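Recording two-handed demos with hand-held grippers – where should each one start and stop?

Posted in Manipulation and Teaching by Demonstration
Aug 23, 2025

miser_bench

I am recording demonstrations for a two-arm pick and place task. No arms are involved in the recording. I hold a gripper in each hand, do the job at a table, and the positions and finger openings get logged with the head camera video. Later the policy runs on a pair of real arms.

The task is to move small soft food pieces out of a tray and onto a plate, one at a time. Left or right hand, whichever is closer. The target is 1000 demos and I want to settle the procedure before I get far into it.

My problem is the beginning and end of each recording. At the moment I press the pedal, pick the grippers up off the table, do the task, put them down and press the pedal again. When I train on a first batch, the policy spends a long time drifting near the start before it goes to the tray. Sometimes it never goes. I also get a strange dip at the end, where both arms sink toward the table after the last piece is placed.

Do people trim these parts off? Or should I be starting in the air? And does it matter if the start is a bit different each time? I have read both "always start in the same place" and "vary everything" and I can't do both.

Other details in case they matter. The cables run from the back of each gripper off the side of the table. The pieces are soft and get squashed if I close too hard. One person records, so there is no second person to reset the tray.

gerlach_rig

The drift at the start is almost certainly idle frames. If you press the pedal and then take two seconds to get hold of the grippers properly, you have recorded two seconds of "see tray, do nothing." The policy learns to do nothing when it sees a tray. It has no memory of how long it has been waiting, so it can wait forever.

Look at your own files before changing anything. Plot the speed of each gripper against time for a few episodes. You will see a flat part at the front. Cut each episode so it starts just before the first real movement. Do it by script with a speed threshold and check a handful by eye, because small hand shake can trip the threshold early.

With two hands you have to be careful about what counts as movement. One hand is often still while the other works, and that is correct behavior that you want to keep. Trim only where both are still at the same time, and only at the ends. Don't cut pauses out of the middle. If you do, the positions jump and the arms will try to follow the jump.

The dip at the end is you putting the grippers down. The policy is copying it. Either end the recording while your hands are still up, or decide that lowering to the table is part of the task and do it slowly, the same way every time. What you don't want is half of each. I went through one of our old sets from June and the last stretch was lowered in some episodes and not in others, and the arms did a sort of slow bob at the end.

On same versus different: keep the procedure the same and vary the objects. Starting pose can move within a few inches. Tray position, piece layout and lighting are where you want the spread. If the grippers start in the identical spot to the millimeter, the first small error at run time puts you somewhere the training data never went.

Soft pieces: log the finger opening you stop at. If your hand squeezes past the point of contact, the real fingers will do it too, usually harder.

tray_and_tongs

just start with them in the air, its easier. we never had any issue. also use a foam block for testing instead of real food

dirnanora_notes

I agree with the first answer on trimming. I don't agree that starting in the air is easier. If you are alone you have to reset the tray, and for that you have to put the grippers down anyway. Then you pick them up, hover, press the pedal, and the hover height is different each time because your arms get tired. By the fiftieth episode mine were a good bit lower than in the first.

This is the procedure we ended up with for single-person recording at Plumside. It isn't fast but the files need very little cleaning.

Lay out the pieces with your bare hands. Change the layout each time. I use a short list of patterns (row, diagonal, cluster in a corner, one stuck against the rim) and go down it, otherwise I drift back to the same tidy row without noticing. Do between two and four pieces per tray and mix them, so that the policy doesn't learn that the job is over after a fixed number of picks.

Set the grippers down on the board near the front edge, one on each side of the tray, fingers facing in. Take hold of them while they are resting there. Get your grip comfortable and your fingers on the triggers. Only then press the pedal.

Lift and go straight to the first piece. Don't hover to think about it. Decide which piece you are taking before you press.

Finish by bringing both back down to where they were, in one smooth movement, and press the pedal while they are resting. Then trim the still part off both ends by script. The arms learn a short lift at the start and a clean return at the end, and a clean return is useful when you run twenty trials in a row.

A few things that cost me time:

Cables. Give each one a loop of slack behind your hand and let it leave the table on its own side. If a cable is pulling, you correct for it without knowing, and the correction goes into the data.

Fingers before pressing. Check that both grippers open fully. A trigger that sticks a little gives you an opening value that is wrong for the whole episode.

Crumbs. With real food they collect on a white board quickly. I wipe between some trays and leave others, because the arms will be working over a messy board sooner or later.

The foam block suggestion is fine for checking the pipeline. I wouldn't mix those episodes in with the food ones.

Our start position, with three rolls laid out on the diagonal:

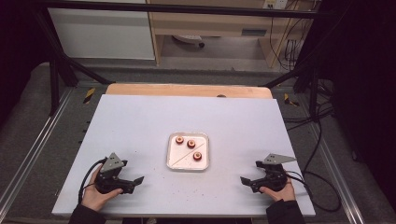 Comments

gerlach_rig
Fair point on the reset. We have a second person for the tray so I never had to solve it. Do you mark the board for where the grippers go?

dirnanora_notes
No marks. I tried tape on the board once and the policy seemed to do worse when I took it away, so I stopped. Near the front edge, either side of the tray, is close enough.

miser_bench
Plotted the speeds. The flat part at the front is much longer than I thought, and in a few files it is most of the episode. Trimming now. I will redo the endings because they are all over the place.

warmcaster
Does the left/right choice need a rule? Ours reach for the same middle piece with both hands.

dirnanora_notes
Yes, pick one and stick to it. Mine is that the right hand takes anything I'm unsure about. Before that we had collisions over the middle of the tray.

tray_and_tongs
still think in the air is easier

Contact | Copyright 2025 | Back to top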